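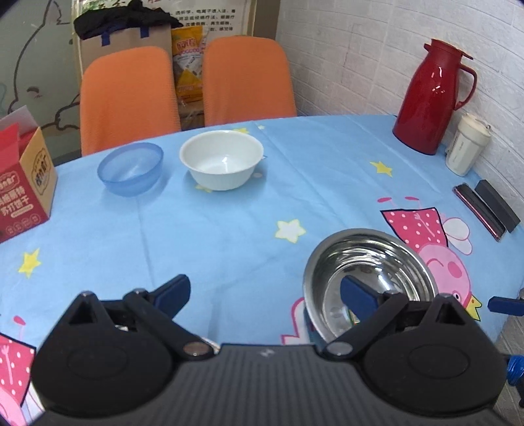 Bowl table at the Irnik open day, with the hand-held gripper in front.

Irnik open day: questions we keep getting

Who wrote these answers?
Libor Matoušek and Abílio Tavares, for the Mirnivau parents' newsletter. We went in October and paid our own bus fare. Irnik had no say in the text.

What do you get to see?
A short talk, then the tables. Ours had three bowls on a Peppa Pig tablecloth, one steel, one white ceramic and one blue plastic. The guide called it "a home environment." It has a snack box and a thermos on it, so fine, but I have yet to see a kitchen that tidy.

Is the gripper a robot?
No, and the poster at the door should say so. It has two jaws with rubber pads and a person holds it. Irnik says recordings made with it will teach a robot arm to do the same job. We asked to see the arm do it. We were told "next time."

Can visitors try it?
Yes, for over 20 minutes if the line is short. Picking up a bowl by the rim is harder than it looks. Libor needed 7 tries with the steel one.

Will it clear my table at home?
Not on the evidence we were given. The staff talked about a product called Zaki that would. They had no price, no date and no Zaki.

How often does it fail?
We asked twice. The first answer was "rarely" and the second was "it depends on the bowl." No figures were on display. If you go, please ask again and write to us.

Is it suitable for children?
They'll like the tablecloth. The talk is long for anyone under 7 and there are 2 breaks, both short.

What does it cost?
Entry is free. You have to leave an email address, and Abílio has been getting the Fukton mailing list ever since. Fukton is the sales side of the same company, which the sign-up form mentions in small print.

Should I go?
If you're curious how these machines get taught, yes. Go early, before the line builds up. If you want to watch a robot do housework, wait until they're willing to show one.

Where do I park?
Behind the building. The front lot is for staff.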